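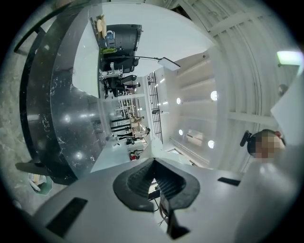 A small touch of red near the top of the head.

The Long Life of the Plain Wool Coat

The coat that small labels are most eager to sell this winter has no logo, no belt and very little shape. It falls to mid-calf, it closes with four buttons or sometimes three, and it comes in navy, charcoal or a brown the shops call tobacco. A version of it has been made in one place or another since the 1950s. What has changed is who is making it and how they expect it to be worn.

Jõgi, a label that began with knit hats and moved into outerwear a few years later, has built its whole winter line on a single coat. It costs $533, and the price has not moved in three seasons. The cloth is 100 percent wool, woven heavy and left a little rough on the face. There is a lining in the body but none in the sleeves, so the coat pulls on stiffly over a sweater until the wool softens at the elbows. Owners either like this or send the coat back in the first week.

The pattern came from a men's overcoat bought at an estate sale. Jõgi's cutters took it apart along the seams, traced the pieces and found that the back panel was wider than it needed to be by several inches. They kept the extra width. Walking in the finished coat, you feel it mostly on stairs, where the hem swings clear of the knee instead of catching it.

Nolley works from the other direction. The company does not make coats at all. It buys old ones, relines them, replaces the buttons and sells them from a storefront that used to be a shoe repair shop. The shoe repair counter is still there and is used for pinning hems. A relined coat at Nolley runs well under what a new one costs, though the better camel hair pieces get close, and those tend to go in the first cold week of the season.

Relining is slow work. The old lining has to come out in one piece if it is going to serve as a pattern for the new one, and old acetate tears like paper. A coat with a sound lining can be turned around in a day. A coat with a rotted one may take up to 7 hours of bench time before anyone threads a needle for the new seams. Moths are a separate matter. Everything that arrives at Nolley goes into a chest freezer before it is allowed near the racks, and a coat with more than a couple of holes in the front is cut up for collars and pocket flaps.

Both businesses buy from Jemen, a button supplier that sells mostly horn and corozo, the hard seed sometimes called vegetable ivory. Buttons are where a plain coat gives itself away. A thin plastic button on heavy wool looks wrong from across a street, and it will usually crack before the cloth shows any wear. The cost of better ones is small – a few dollars a coat – but it is one of the first places a large manufacturer cuts.

Another is the seam allowance. An older coat will often have an inch or more folded inside the side seams, enough to let it out for a different owner. Many newer coats have barely enough to hold the stitching. Anyone shopping for a coat can check this in the store by pinching the side seam through the lining and feeling for the ridge. The hem can be checked the same way.

How the coat is worn has loosened up. The spring look book from Zukham showed it over track pants and over a slip dress, with the sleeves pushed up and the collar turned in on one side. It looked careless and had plainly taken some trouble. On the street it is more often jeans and boots, and whatever scarf was hanging by the door. Hair clips and small bright pieces have come back alongside it, partly to break up all that navy.

Care is simple enough. Wool this heavy does not want to be dry cleaned more than once a year. Brush it downward with a clothes brush after it has been out in the city, hang it on a wide hanger and leave it in a steamy bathroom if it smells of a restaurant. Empty the pockets at night, or they will sag by December. Jõgi will replace a torn pocket bag free for the first 5 years, and charges for postage after that.

Resale prices for Jõgi's earliest coats are now slightly above retail, mainly for the tobacco brown, which was dropped after one season and is due back next fall in a darker shade.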